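HOME FURNISHINGS AND INTERIORS
Unit 5 handout: Planning a room on paper
Instructor: Constanza Acuña
Revised 18 October 2010

Read this before the studio session and bring your scale ruler. The furniture firms named below are the ones used in the pricing exercise, so keep the handout until that is done.

1. Start with the people

A room plan begins with a list of who uses the room and what they do there. Write the list in verbs: read, eat, sleep, fold laundry, do homework. Furniture comes later. Students who start with a sofa tend to end up with a room arranged for the sofa.

Put the daily activities first and the weekly ones after. An activity that happens twice a year does not get floor space, although it may get a closet shelf. If two people do different things at the same hour, mark that on the list. Most of the conflicts you will need to solve are conflicts of time.

2. Seating

Seating usually takes up more floor than anything else in a living room, so it gets placed early. Measure the outside of the piece, arms included. Catalogs sometimes give only the width of the seat, and the difference can be enough to block a door.
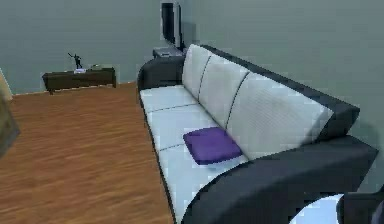
Seat depth matters as much as width. A deep seat suits lounging and is hard on short people, who either slide forward or sit with their feet off the floor. A shallow seat is better for conversation and for anyone who has trouble getting up. Ask who will be sitting there most evenings and choose for that person.

Leave enough room between the seat and a low table for someone to walk through sideways. People forget this on paper because a plan shows the furniture and not the knees.

In the exercise, the three-seat Hauser is priced at 1483 and the Fudex at 1443. The Fudex price leaves out delivery. Work out both totals before you compare.

3. Tables and corners

Corners are hard to use. A square table pushed into one loses two of its sides. A round table can stand a little way out and still be reached, and there are no points to catch a hip on. The space behind it has to be cleaned, so check that the table can be moved by one person. 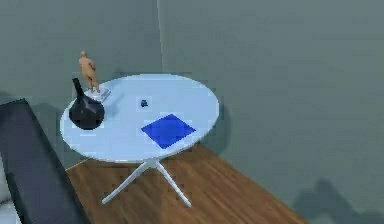
Pedestal bases free up leg room but need a wider footprint than they seem to. Draw the base as well as the top. On your plan, use a solid line for the top and a dashed line for the base.

Table height is fairly standard and chair height is less so. When a client keeps old chairs and buys a new table, measure the chairs first.

4. Circulation

Circulation is the path people take through a room. Draw it in colored pencil over the finished plan, one line for each door to each other door, and one from each door to the main seat. Where lines cross a piece of furniture, something has to move.

A long narrow room is the usual problem. Storage along one side and seating along the other keeps the middle open, provided that doors and drawers can be pulled out fully while someone is sitting down. Draw every drawer in its open position. 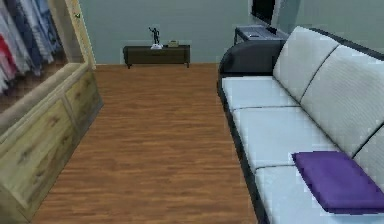
Fig. 3. Storage on the left, seating on the right, with a strip of floor between.

Do not put the path behind a seat if you can avoid it. Many people dislike having others walk at their backs, and the seat ends up unused.

5. Walls and color

Choose the wall color after the large pieces are placed - you need to know how much wall will be left showing. Paint chips are too small to judge by. Paint a large card and move it from wall to wall during the day. The same paint can look like two colors where two walls meet, since each wall gets its light from a different direction.
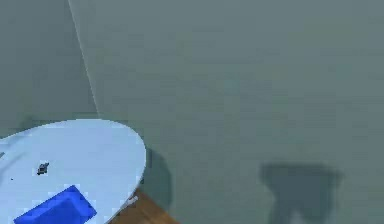
North light makes grays and greens look cooler. Lamps shift them back toward yellow, more so with a fabric shade. Look at the card after dark before you decide.

Cork wall tile is covered in Unit 6. The Corko sample book is in the studio cabinet and does not leave the building.

6. Assignment

Plan a living room for the Curkamum apartment. The budget is 4000, covering furniture, paint and delivery. The room is 12 feet wide and the length is on the sheet given out in class. Hand in:

- the activity list
- a floor plan to scale, with drawers and doors drawn open
- the circulation overlay
- a price sheet showing delivery separately

Plans without a scale marked on them will be returned ungraded.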